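# Learning From a Reach

Grocery shelves are miserable places for a robot. Bottles stand shoulder to shoulder, the shelf above leaves little headroom, and half of what you might want is hidden behind something else. People cope with all this without a thought, and for Sabina Kratochvíl that ease is the most interesting thing in the store.

Kratochvíl leads the manipulation project at Ramumia, a small lab with an appetite for unglamorous problems. Her team's newest result concerns the half second before a hand closes on an object. Their method, named Ondrejka, learns from video shot at head height while people handle ordinary goods, and it pays as much attention to the hand that isn't grabbing as to the one that is.

That second hand turns out to be a gold mine! Older pipelines tracked the grasping fingers and threw the rest away. Svatopluk Koubek, who wrote most of the training code, started keeping both hands in the data last June, mostly out of curiosity. The model got better at picking where to reach, and it got better fastest on crowded shelves.

"I thought I had a bug," Koubek says. "I spent a week trying to make the improvement go away."
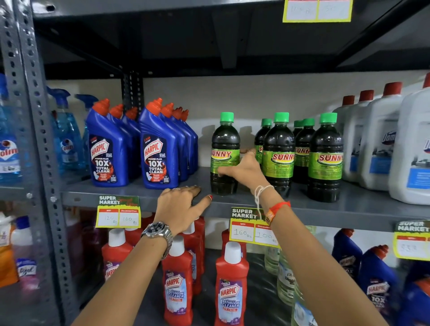
What does the model learn from a hand that is only resting on a shelf?

It learns where the shelf is. A fingertip on the front lip marks a solid edge at a known height, and the model uses that contact as an anchor when it judges how far away the target stands.

Cleaning products make a wonderful test because so many of them are hard to see properly. A clear bottle full of dark green liquid gives a depth sensor very little to work with, and a row of matching blue Harpic bottles with orange caps invites the model to blend neighbors together. The hand cuts through some of that confusion. Fingers curled over a label say a great deal about how wide a bottle is and where its middle lies.

The training set holds 2,230 clips, a modest pile by current standards. Rasa Rimkutė went through them and marked the moment of first contact in each one, along with anything the other hand was touching. She then set aside 379 clips that the model never saw during training. On those, Ondrejka placed its predicted grasp on the correct item far more often than the one-handed version did, and its misses were gentler — usually a neighboring bottle of the same product.

Moving from prediction to a working arm was harder. Vojtěch Michalík ran the robot trials in Odau on a setup with two arms, one for reaching and one free to brace or touch. The team hadn't told the second arm what to do. In several runs it settled against the shelf edge before the first arm went in, and Michalík still grins when he plays those recordings.

There are gaps, and the group is open about them. Soft pouches defeat the method, and so do items stacked on top of one another. The arm is slow, too, taking 8 seconds over a pick that a shopper would finish while thinking about dinner. Rimkutė would also like many more left-handed reaches in the data, and she is recording those now.

Next comes the back row. Kratochvíl wants the free arm to nudge a front bottle aside so the other can get at what's behind it, and she has already cleared a bench for the first tests.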